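December, 11:40 at night

Corina has a result. She came down the hall at Letenow with her laptop held open like a tray of drinks, and I could tell from the walk that I would be rewriting section four.

The question, for the future me who has forgotten why we cared: does a policy learn to put things down in the right place because it understands the bed, or because it has memorized the wall? We had 3000 demonstrations with the hand-held grippers, all of them on beds, and a success rate Gerrit was already quoting to people in elevators. Then Corina moved the training bed to the other side of the room and the success rate went down to 39 percent. Same bed. Same sheet. Gerrit has stopped taking the elevator.

So for a week we have been doing what she calls landmark rationing. You record in a place with almost nothing to look at, then add one thing back, then train again. I argued for doing it in simulation. I lost, and I have the shoulders to prove it. 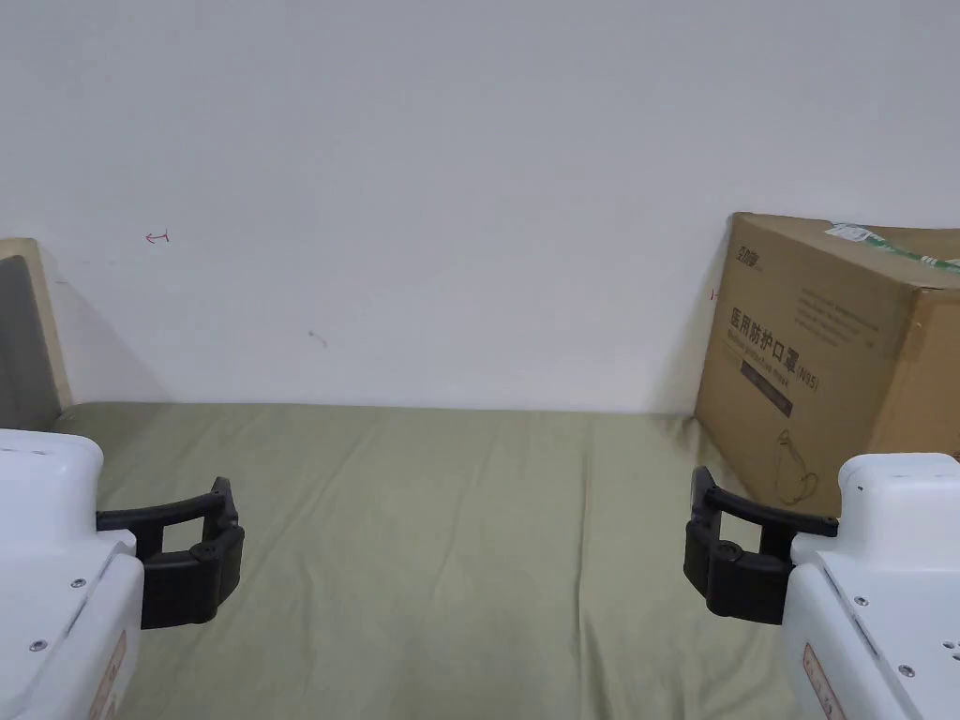 Start of a take, both grippers empty. Sheet, wall, headboard at the left, mask box at the right.

The mask box is our one loud landmark. It has big Chinese characters on the front and "Medical protective mask" in English underneath, and as far as the network is concerned it might as well be a lighthouse. Corina ran the saliency maps this afternoon, and the policy trained with the box looks at the box. It looks at it before the reach and again during the reach. It hardly glances at the sheet, where the work is supposed to happen. I felt some sympathy. I look at my phone in much the same spirit.

The embarrassing part is the wall. There are little red pen marks on it, one of them an arrow, and in the no-box runs the maps light up over the arrow. I spent an hour this evening telling Gerrit that was noise. Corina masked out the arrow and the placement error went up by 27 millimeters. I have told Gerrit it is a finding.

The fix she wants is dull and probably right: shift the crop at random during training, blur everything above the edge of the mattress half the time, and keep the wrist poses as they are. She tried it on the small Banska set and the moved-bed test came back most of the way. I wanted something with an equation in it. Pichler, our reviewer from last time, also wanted something with an equation in it, so I may write one down and see if anyone objects.

Sillent has given us 2 more nights on the cluster. First night, full set with the blur. Second night, full set with the blur after we find the bug in the first night.

Must ask Corina whether the sheet needs to be changed as a variable. Also whether it needs to be changed in general.

Bed. I expect I'll be looking at the wall.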